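Pietrzak Tabletop Display Guide
Section 4: Tulips, Vases and Small Table Pieces
Revised August 24, 2018

4.1 Before you start

This section covers the Gustico artificial tulips, the Jallevetti red vases and the Handell small table pieces. Fresh flowers are covered in Section 5. If your order included only loose stems, skip 4.3 and go to 4.4.

You will need a clean tabletop, a soft dry cloth, a pair of wire cutters and a shallow tray or box lid for the stems. For tall arrangements you will also need vase weight (clean sand or glass beads). Keep the packing sleeves. They are used again in 4.6.

Caution: The stems have a wire core. Cut ends are sharp. Wear safety glasses when cutting, and point the end you are removing away from your face.

Caution: The Handell pieces are for display only. The miniature crutches will not bear weight and are not a toy for children under three.

4.2 Opening and shaping the stems

1. Cut the tape on the sleeve along its length. Do not pull the flowers out by the heads.

2. Lay the bunch on its side on the table and let the leaves come apart by themselves as far as they will.

3. Separate the stems one at a time, starting from the outside. If two leaves are caught together, hold both near the base and slide them apart.

4. Straighten each stem between finger and thumb, working from the cut end up to the flower. Two or three passes are enough. Leave a slight curve near the top.

5. Bend the leaves outward from the stem. Long leaves should start close to the stem and spread in their upper half.

6. Press the petals lightly together from the outside to restore the cup. Gustico tulips are made closed and are not meant to be opened flat. Forcing the petals back will crease them at the base.

Note: Leaves that have been folded in shipping may keep a white line. Warm the leaf between your palms and smooth it along the grain. Do not use an iron. A hair dryer on its lowest setting can be used on leaves but not on flower heads.

Note: If a head comes off its stem, push it back onto the peg. No glue is needed unless the peg is cracked.

4.3 Filling the vase

1. Wipe the outside of the vase with the dry cloth. Fingerprints show more on the red vases than on the clear ones, particularly with a window behind them.

2. Stand the vase on the table where it will be used. Check that it does not rock.

3. For three or more stems, pour in some 200 grams of sand or beads. For one or two stems, no weight is needed.

4. Hold the first stem beside the vase with its cut end level with the foot. The flower should stand clear of the rim by at least the height of the vase. Shorten the stem if needed, a little at a time.

5. Put in the tallest stem first and turn it until it stands close to upright.

6. Put in the second stem on the other side and let it lean outward a little. The two heads should not be at the same height.

7. Pull the leaves up and out over the mouth of the vase so that they do not bunch inside the neck.

8. Add any further stems in the gaps. Stop when the heads begin to touch.

Note: Do not add water. It does nothing for the stems and the wire will stain the inside of the vase.

4.4 Placing a small table piece with the vase

The Handell pieces are low and are easily lost behind anything tall. Set the vase toward the back of the table and the small piece in front of it or to one side. Pieces that are long for their height, such as the crutches, the cane and the folded walker, look better lying at an angle than square to the table edge.

1. Choose the side people will see first. If the table is approached from more than one side, use the side nearest the door.

2. Stand the filled vase near the back edge, a little to the right or left of center.

3. Lay the piece down near the middle of the table. For the crutches, lay both on their sides with the legs roughly parallel, tips toward the front and padded tops toward the back.

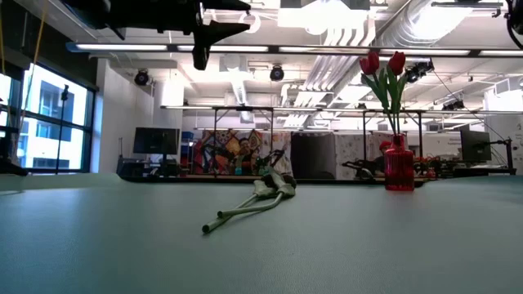

4. Leave a clear gap between the piece and the vase. The width of a hand is usually right.

5. Step back to the place where people will stand or sit and look again. Move the small piece first and the vase last.

Pale green pieces work well with red flowers and tend to fade next to yellow ones. On a pale tabletop they can be hard to pick out under flat overhead light. A small lamp off to one side will help. Use a warm bulb (3000 K) if the rest of the room is lit warm, or match the bulb to the ceiling lights if it is not.

Caution: Keep the vase out of direct sun for long periods. The glass is not affected, but the reds in the petals will lose color over a season.

Caution: Do not put the crutches on a surface that has just been polished or oiled. The padded tops pick up oil and it does not come out.

4.5 Laying out more than one color

When the whole set is in use, sort the stems before you arrange them. It saves lifting things in and out of the vase. A table with a border or a large mat is useful for this work, as the corners give you separate places to put each group.

1. Choose one color for the vase. Red in a red vase gives the plainest result and is the one to try first.

2. Put the vase group in a back corner, standing up, so that it is out of the way of your sleeves.

3. Lay the next group on its side in a front corner with the stems gathered together. Yellow and orange can be kept in one bunch. Put the yellow at the end of the bunch, where you can reach it without disturbing the others.

4. Lay the dark stems in the remaining front corner. The buds on these are close to black and their leaves are pointed, so keep them away from the other greens until you need them.

5. Keep the middle of the table for the arrangement you are working on.

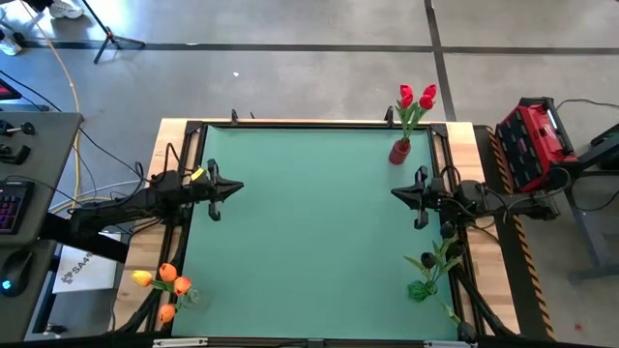
One reader asked whether the dark buds have to be used as a separate group, having mixed them with the orange and found that they disappeared at any distance. The reader had better results with two dark stems set low at the front of the vase and the orange behind, and suggested that the guide should say so.

That arrangement is a good one and is now included in the planning chart on page 17. Dark stems can be mixed with any lighter color as long as they sit in front of it. Against a dark wall, use the lighter color alone.

Note: The green foliage at the middle of the dark spray is supposed to look gathered. Loosen it only if it hides a bud.

Note: Bunches left lying on their side flatten on the lower face. If you have to leave the work overnight, stand the loose stems in any tall container. Stems that have already flattened will usually recover after 8 hours upright.

4.6 Cleaning and putting away

1. Lift the stems out of the vase together, holding them just above the rim.

2. Dust the heads with a soft paintbrush, from the base of the petals to the tips. Wipe the leaves with the cloth, slightly damp if they need it, and let them dry.

3. Pour out the vase weight through a paper funnel. Wash the vase by hand in lukewarm water. Do not put it in a dishwasher.

4. Slide each color into its own sleeve, heads last.

5. Wrap the small table pieces one at a time. The two crutches go in a single sleeve with a sheet of tissue between them.

6. Store everything flat in a dry closet, with the vase boxed on its own and nothing heavy on top.

Replacement sleeves and single stems can be ordered with the form at the back of this guide. Black stems ordered now will ship in September.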